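Play Kitchen Finds – The Gallery

Posted 31 July 2024

Welcome to the page where I put all the little pots and pans! I've been collecting play kitchen bits since I had a very small person in the house who insisted on serving me soup at six in the morning, and somehow the small person has grown out of it and I haven't. People who find this site through the dollhouse pages keep asking me what the toy food and cookware looks like all laid out together, so that's what the gallery is for. It's meant for browsing, so get a coffee and scroll.

I should say up front that I'm not a dealer. I don't sell anything and I can't tell you what your grandmother's tin stove is worth (I get that email a lot). What I can tell you is which things get played with and which things end up at the bottom of the toy box with the dried-up markers.

How I pick things

Mostly I go by color. I grew up with a play kitchen that was brown and orange and mustard, and I loved it, but for the last few years I've been completely hooked on the soft ice cream shades – mint, lavender, a pale sort of pink, butter yellow. They look so good together, even when you just dump a whole bin of them out. Mint is my favorite by a mile. If a thing comes in mint I'll find a spot for it.

After color, I look at size. My rule is that a pot should hold at least one whole piece of fruit. You'd be amazed how many sets come with a saucepan that won't take a single strawberry, and kids notice that right away! They want to put the food in the pot. That's the entire game, really. Food in the pot, food out of the pot, food on the plate, food on the floor, start over.

And then I look at whether it can be washed. I'm picky about this one. Anything with a paper sticker on it is going to lose the sticker, and then you've got a gray sticky patch that picks up every bit of fuzz in the house.

Where it comes from

A good part of my collection started with one box from the May rummage sale in Dririne, which cost me 8 dollars and had a broken zipper on the bag. I carried it home hugging it to my chest like a baby. There were 15 pieces of food in there and two of them were lemons, and I have never in my life needed a spare lemon but I'm glad I've got it.

The Harmont flea market is the other good one, though you have to go early and you have to be willing to dig. The toy tables are at the far end, past the tools. I've had my best luck with the 50 cent bins, where everything's jumbled up with train track and doll shoes. Bring a tote with a flat bottom. I've lost more than one little lid through the handles of a floppy bag.

If you're closer to Vasovar, there's a secondhand shop on the hill with a whole shelf of play dishes in the back. They don't price them one by one, so just hold up what you've got and ask. I always come out with more than I meant to.

Cleaning things up

Everything that comes in the door gets a bath before it goes anywhere near the shelf. Warm water, a squirt of dish soap, an old toothbrush. Metal pieces get dried right away with a towel and then left out on the counter overnight, upside down. I learned that after putting a sweet little kettle away damp and finding a ring of rust on the shelf under it.

Plastic food is easy. It goes in the sink with the cups and I swish it around. Felt food I do by hand, one piece at a time, and I squash it flat in a towel. Wooden food just gets wiped, no soaking, and if the paint is chipping I leave it on my own shelf and don't hand it to anybody who still chews things.

For holes – colanders, strainers, salt shakers – use a toothpick first and then the toothbrush. Old play dough is the worst of it. Let it dry all the way, poke it out, then wash. If you wash it first you'll just smear it around and be there till dinner.

Laying it all out

Every so often I like to get a big pile out on a table and just see what goes with what. I can't do this on the carpet, things roll under the couch and I find a carrot in the winter. A pale table is best for it – the colors really jump, and you can spot the tiny things before they disappear.

I don't arrange much. I'll put a plate down, then a pot, and then the food lands wherever. If I line everything up in rows it starts to look like a store and I lose interest. Kids never line it up either, or mine didn't, except for one strange week when everything had to be in order from smallest to biggest and we weren't allowed to touch it.

The gallery

Click through as you like. I've only got the kitchen table section up on the new page so far, and the rest is still over on the old one (the link's in the sidebar, under Seok, which is what I called the site way back when and never got around to changing everywhere). 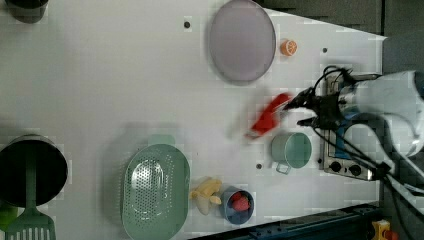

Kitchen table mix – mint colander and pot, lavender-gray plate, the small stovetop, an orange slice and a peeled banana.

I'm so fond of that banana! The peel flops open in pieces, so it looks like somebody started lunch and wandered off. And the orange slice has its little segments showing, which is the sort of detail I'm a sucker for. You can see what I mean about the mint, too. The colander and the pot are just right next to the silver of the stovetop, and the two black knobs finish it off nicely.

The plate is a good generous one. I like a big plate in a play kitchen, since a full dinner needs room for a pretend chicken leg, peas, a cookie and whatever else gets added at the last second.

A few things people ask

Do the sets have to match? No! Mine never do. I think a mixed-up play kitchen looks much more like a real one anyway. My real cupboard has four kinds of mug in it.

What should I buy first? A pot and something to put in it. After that, a colander, which sounds like an odd choice but it gets used as a hat, a fruit bowl, a boat and a drum. I'd take a colander over a toaster any day.

How do you store it all? Open baskets on a low shelf for the food, and the pots nested on top of each other next to them. Lidded boxes look tidier but then everything has to come out to find the one egg.

Can I send you a picture of mine? Please do! Use the contact form and tell me where you found your favorite piece. I'm still looking for a mint ladle, by the way, so if you see one in a bin somewhere, let me know which market and I'll get my shoes on.

Next up for the gallery is the tea things, once I've found all the saucers.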